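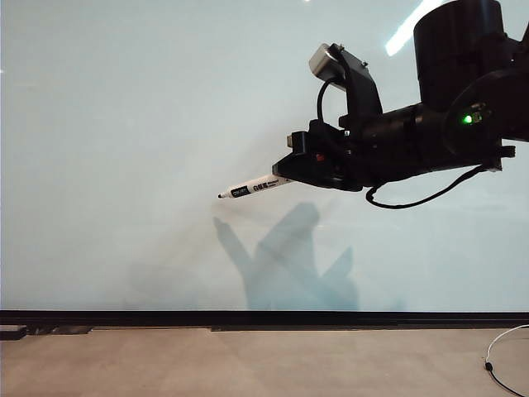

Chapter 4: Escalators and Moving Walks

Filed under: Building Services > Vertical Transport

We use cookies to remember your reading position. By continuing you accept our cookie policy.

An escalator is a power-driven, continuous stairway. It moves people between two levels without a waiting period, and for short rises it can carry far more passengers per hour than a lift car of similar cost. This chapter covers the main parts, the drive, and the way capacity is worked out at the design stage.

The weight of the escalator is carried by the truss, a steel framework that spans the upper and lower landings. The truss also holds the tracks on which the step rollers run. Each step has two pairs of rollers. One pair is fixed to the step chain and is pulled along by it. The other pair only follows its own track, and the distance between the two tracks sets the angle of the step. Near the landings the tracks change spacing, so the steps flatten out before they reach the comb plate.

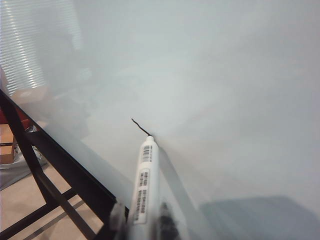
4.1 The Drive

In most units the motor sits in the upper part of the truss. It turns the main drive shaft through a gearbox, and sprockets on the shaft pull the step chains. The handrail is driven from the same shaft – if it were not, the two would drift apart in speed and passengers would be pulled off balance.

A brake acts on the motor or gearbox shaft. It is held open by current and closes by spring force when the supply is lost. Larger units also carry an auxiliary brake on the main shaft, in case the drive chain breaks. 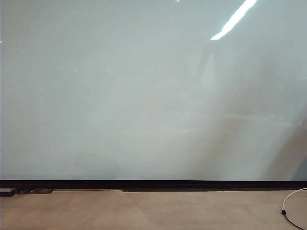
The braking distance has to be kept between two limits. A stop that is too long leaves people moving toward the hazard, while one that is too short throws them forward. Khrystyna Kushnir's worked problem on the Jemdale station unit, at the end of the chapter, asks for both limits with the steps empty and fully loaded. The unit is designed for over 4,000 passengers per hour.

Related chapters
Chapter 2: Ropes and Sheaves
Chapter 3: Hydraulic Lifts
Chapter 5: Door Operators
Chapter 16: Inspection Records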